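Sandwich Questions, Answered
Lilutier Kitchen Notes
817 shares
17 comments

Ever since I put up my page on packed lunches, the same sandwich questions have been landing in my inbox, so I've gathered them up here with the longest answers I could manage (you know me by now). Get yourself a cup of something and have a read.

Which bread should I buy?

Whichever one you like eating plain! I'm quite serious. If a slice is dull on its own, lettuce and mustard will only do so much for it. For everyday sandwiches I like a sliced loaf with a thin crust and a fairly close crumb – big holes are lovely with soup, but they let the mayonnaise through onto your sleeve.

Does the lettuce go on the top or the bottom?

I get asked this more than anything else, and I've gone back and forth on it over the years. These days I put lettuce straight onto the bottom slice, then build up from there. A frilly leaf makes a springy little bed, and it keeps tomato juice away from the bread. If you're using something flat like romaine, tuck it in wherever you please.

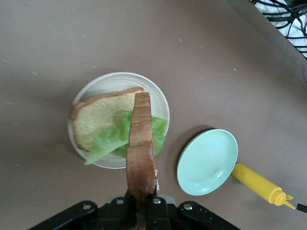 Wovel Lau

Should the leaf stick out past the bread?

I think so, yes. A bit of green ruffle hanging over the crust, or even over the rim of the plate, looks generous and cheerful, and whoever is eating can always nibble it off first. For a lunchbox it's another matter, so fold the leaf in on itself before the second slice goes on.

How do I stop the bread from going soggy?

Dry your lettuce, and then dry it again. I roll mine in a clean dish towel and leave it there while I hunt for the butter. Spread right up to the crust, thinly, on both slices. If lunch is more than 3 hours off, pack the tomato separately.

Why does everything slide out when I put the top on?

Usually there's too much in the middle, I'm afraid. Lower the top slice straight down over the bottom one, with the crusts lined up, and press gently with a flat hand. Slices that sat next to each other in the loaf match best, so take them out as a pair.

Do I need a second plate?

You can manage without, but I do like a little side plate close by for pickles, the end of a cucumber, or crusts from the pickier members of the household. It saves the tabletop, too.

Can I make them the night before?

Cheese or cold chicken, certainly, wrapped snugly and kept in the fridge. Add the lettuce in the morning, though – it does so much better that way.

1690 views
Share this page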